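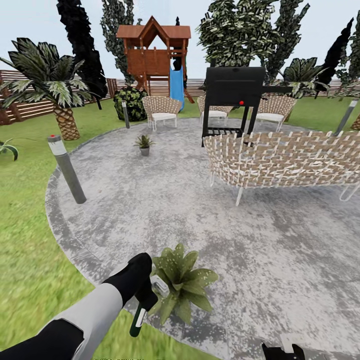

The question put to me most often by readers of these pages is whether a machine may yet be trusted with the chores of an ordinary home. My answer for some years was a flat no. I have now softened it to a qualified no, and I should like to set down the reasons for the change.

The indoor chores have received most of the attention. Folding, wiping and the loading of dishwashers are shown at every trade event, and the better demonstrations are creditable. The garden has been neglected by comparison. Robotic mowers have been on sale for many years, but a mower does one thing on one surface. Tidying a patio is a different class of work. It requires a machine to take up a tool, pass between chairs and flowerpots, and put matters in order without breaking anything of value.

Much of this work is now rehearsed in simulation before any hardware is sent outdoors. Valbona Pavlović of Unbridge, with whom I corresponded in April, was good enough to share the results of one series of trials of her own. Of 462 attempts at a short garden task, 197 were completed to her satisfaction. She regards the figure as respectable. I regard it as instructive, and would observe that a gardener with the same record would not be asked back.

The advantages of rehearsal are nevertheless considerable. A pot knocked over in software costs nothing to replace, and the same yard may be set out afresh as often as one pleases. Mistakes may be studied at leisure.
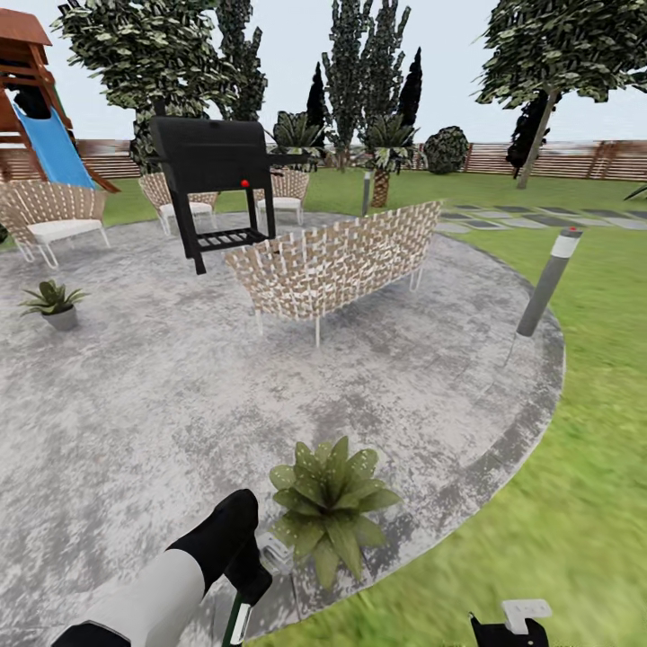
The disadvantages should be stated with equal plainness. A simulated yard obeys the rules its authors have given it, and those rules are not always the ones that apply in Felport. Objects may hang in the air where a real one would come down with some force. A barbecue on a real terrace is heavy, awkward to grip and frequently greasy. A machine that has learned its trade among weightless things must learn a good part of it again.

Stojan Kolev has put to me the opposite view, namely that such faults are minor and are corrected with each new version of the software. He may be right as to the direction of travel. We differ on the pace — he speaks of a few seasons, and I should be surprised to see a dependable general garden helper in that time.

There remains the matter of reach and grip. Two arms are a clear improvement on one for anything with a handle, but the holding of a tool is only the beginning of its use. Leaves near the work must be moved aside gently, and wicker snags. A person makes these small adjustments without thought, while a machine must be taught them or must discover them at the expense of the furniture.

For the present, my advice to householders is unchanged. Those with a level lawn may buy a mower with reasonable confidence. All other outdoor chores should be left to human hands, and any supplier who promises otherwise should be asked for a trial at the customer's own address. I intend to attend the open afternoon at Plolitcombe on Thursday and shall report on the sweeping trials in my next entry.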